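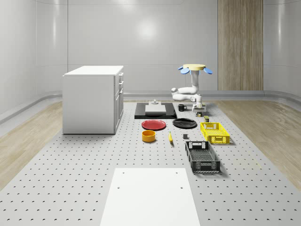
The changeover at Gosamar was scheduled for April and took one shift. Before it, Ankit Negi had set tables for eleven years. The work order called this "fixture preparation." It meant placing each article on the table according to a printed sheet, checking it, and clearing it for the next sheet.

After it, he had a chair, a screen and a button marked CONFIRM. The arm was designated Ponton. The software that told it what to pick up was designated Ato. Ankit was designated the reviewer.

The procedure was as follows. Ato posted a layout. Ponton moved the articles. Ankit compared the result with the layout and pressed the button. The quota had been 156 layouts per shift for a crew of 3. It was now 288 for one person, and the other two had been reassigned to Rana, the warehouse across the river, where the lifting was heavier and the pay was the same.

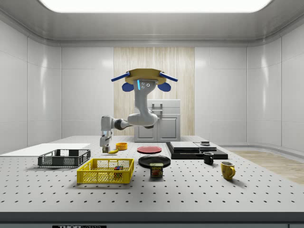

In the second week he began to keep a log of his own. The official log recorded faults. His recorded hesitations – the places where the arm stopped over an article for longer than the cycle allowed and then went on. Bananas caused most of them. Bowls caused very few. He entered the layout number, the article and the length of the pause.

His supervisor found the log during an audit and asked which form it was.

"It isn't a form," Ankit said.

She read four pages of it standing up. Then she asked whether he could extend it to 400 entries, and whether he would mind putting it in the shared folder under the heading of tuning data.

He asked what would happen to the pauses.

"They'd come out," she said. "That's the idea."

He pressed CONFIRM on the layout that was waiting. The next one posted. He wrote down its number and left the column beside it blank until the arm had started to move.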